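The Glass Orchard by Ylva Løken
Translated from the Norwegian. Hidero, paperback with flaps

The Glass Orchard is Ylva Løken's fourth collection and the first to appear in English. It contains 50 poems in four sections, followed by a short translator's note and an index of first lines. Hidero has printed the Norwegian on the left-hand page and the English on the right, with line numbers every fifth line in both.

The first section, "Inventory", deals with a house being emptied after a death. The poems are short, mostly under 14 lines, and nearly all are built from noun phrases. Verbs are held back until the last couplet or left out. The method works well in "Drawer" and "What the Loft Held", where the order of the objects gives the reader the order in which they were found. It works less well over a run of 10 poems, and by "Inventory (viii)" the effect has worn thin.

The second section is a single sequence set at Gorkis, a fishing station on the northern coast. Løken uses a long unrhymed line of six stresses with a marked pause after the third. In Norwegian the pause usually falls on a compound word. English has fewer of these to offer, and the translation substitutes a comma or a wide space. I read the sequence aloud in both languages and the wide spaces were the better solution. The commas make some lines sound like reports.

"Letters to Engström" is the third section and the strongest. The addressee is a piano tuner who never replies. Each poem takes up a practical matter (a cracked soundboard, an unpaid bill, the temperature of a room in January) and stays with it. Løken's tone here is flat and exact, and the syntax is allowed to run on for whole stanzas. The sixth letter has the best passage in the book:

I have moved the instrument from the wall
as you advised, and the wall is colder for it,
and the note you said would settle
has settled lower than the rest.

The English keeps the plain register and the repetition of "settle". The half-rhymes have gone, apart from one in the second letter. The translator's note says this was a choice, and gives two rejected versions of a stanza for comparison. More notes of this kind would have been useful.

The final section collects occasional poems, several written to commission. "For the Opening of a Swimming Bath" is good and funny. Three others depend on local references that are not explained anywhere, and a page of endnotes would have solved the problem.

Production is mostly sound. The paper is a cream stock with little show-through, and the binding opens flat enough to read both pages without pressing on the spine. The typeface is Wellier, set slightly small, with a clear italic. Two faults should be corrected in a reprint: the line numbers slip by one on the English side of "Slipway", and the contents page gives the wrong page for the third section. There is also a numbered hardback in an edition of 200, with the same text and a cloth case. I have not handled it.

Readers new to Løken should begin with the letters and go back to the Gorkis sequence afterwards - the opening section gives a narrow idea of her range. Those with some Norwegian will get the most from the facing text. As a translation it is careful and sometimes cautious, and the book is worth having for the third section alone.

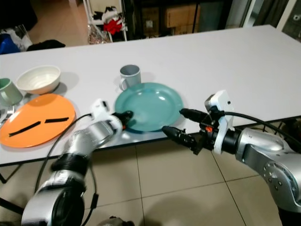

Orange plate, white bowl and green mug on a white table.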